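Home > Community Help > Laundry and clothes care

Socks going hard and losing their stretch, what am I doing wrong?

Asked by Nesrin Işık
Jul 19, 2023

Hi all, hoping someone in here has cracked this, as I've read about six different blogs and they all contradict each other.

I moved into a new flat in the spring and ever since then my socks have been going horrible. They come off the airer stiff as cardboard, particularly round the toes, and the cuffs have gone baggy on the older ones so they slide down into my boots by lunchtime. It's mostly plain everyday socks, cotton with a bit of elastane, plus a few nicer wool ones I've been too scared to put in with the rest.

What I do at the moment: everything goes in together at 60 because I was brought up to believe socks need a hot wash (my mum would faint at anything less). Two capfuls of liquid, a good glug of fabric softener, fast spin, then over the radiator in winter or on the balcony rail now it's warm. My drum isn't very big and I do tend to fill it right to the top, I'll admit that now before somebody asks.

The water here is much harder than where I was before. The kettle furs up in no time and the shower screen is a constant battle. Could it just be that? My flatmate says it's the softener and I should bin it. My sister says I need MORE softener. You can see my problem.

Also, if anyone has a folding method that doesn't wreck the cuffs I'd love to hear it. I've always balled mine up, one cuff turned over the pair, and I've just seen somebody online say that's the worst thing you can do to a sock. Is it? I've moved on to folding them flat, and they do sit nicely, but it takes an age and my drawer looks no different.
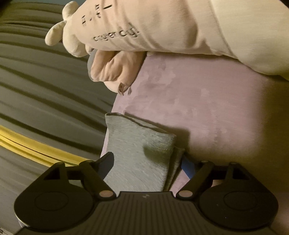
One of the greys, folded, cuff at the top.

The greys are the ones I mind about most, by the way. I bought a pack of them from Sketano last September and they were lovely to begin with, really soft, and I'd like to get another winter out of them if I can.

Thanks in advance!

3 answers

Tülin Sarıgül
Marked as helpful by the person who asked

Hello Nesrin, I had exactly this when I moved, right down to the kettle! I think you've got two separate things going on, so I'll take them one at a time.

The stiffness first. Hard water and too much detergent make a sort of film that stays in the fabric, and an overfilled drum means it never gets rinsed out properly. Then you dry it in still air and it sets. Socks and towels show it worst because they're thick. Your flatmate is right about the softener, I'm afraid (sorry to your sister). It coats the fibres, so it feels nice for a wash or two and then you're adding layer on layer, and your socks stop soaking anything up, which is grim in boots.

What sorted mine was a strip-out wash. Put only the socks in, no detergent and no softener, and tip 500 ml of plain white vinegar into the drum over the top of them. Run it at 40 on a long cycle with an extra rinse. If you look through the door during the first rinse and it's foaming away with no detergent in there, well, that's all old product coming out. I had to do mine twice. Check your machine's booklet first though, some makers don't like vinegar near the rubber seals, and I wouldn't do it every week. And never, ever with bleach anywhere in the picture, please.

After that I cut right down. Read the back of your bottle, there's usually a little table for soft, medium and hard water, and you might find two capfuls is over the top even for hard. I use a bit less than it says and leave a hand's width of space at the top of the drum.

Now the baggy cuffs. That one is heat. Elastane hates 60 and it hates a radiator even more. Wash at 40, or 30 if they're not very dirty, and turn them inside out so the part that's been against your foot gets the proper clean. Peg them by the toe, never the cuff, or lay them over the airer. Give each one a good snap before you hang it, that helps a surprising amount with the cardboard feeling.

Cuffs that have already gone won't come back, sadly. Mine became dusters.

Folding: yes, balling does stretch the top one. Lay the pair together, fold in half, fold again, done. I do it in front of the telly. If your drawer still looks a mess, stand them up on their ends in a shoebox lid, so you can see every pair from above and don't rummage.

Müzeyyen Ağca

get a tumble dryer. problem solved, everything comes out soft. i dry the lot on hot and never had a stiff sock

Comment from Tülin Sarıgül: Soft, yes, but hot drying will finish off her elastic even quicker than the radiator! Low heat for ten minutes and then the airer would be my compromise.

Comment from Müzeyyen Ağca: mine are fine

Sevim Akgül

Agree with most of what Tülin put so I won't repeat it. Couple of extras.

Clean the machine. In a hard water area you want a descaler through it every couple of months, and pull the drawer out and look at the back of it, mine was disgusting. I use citric acid from the baking aisle, but there are branded ones too. Empty drum, hottest cycle.

For the wool pairs, keep them out of the vinegar business and out of the main wash altogether. Wool liquid, 30 or hand wash, gentle spin, dry flat on a towel. They don't need doing after every wear either, hang them by an open window overnight and see how they are in the morning.

I'd also cut your toenails, no offence! Half the holes in our house were that.

Comment from Nesrin Işık: None taken, ha. Thank you both, vinegar bought. I did the first strip wash this evening with just the greys and a few black ones and there were SO many suds. Doing it again tomorrow. My sister has been informed about the softener and isn't speaking to me.

Comment from Sevim Akgül: Don't forget the extra rinse on the second go

Was this page useful? Yes / No

Related questions
How do I get limescale off a shower screen?
Can I wash wool and cotton together at 30?
Why do my towels smell when they're clean?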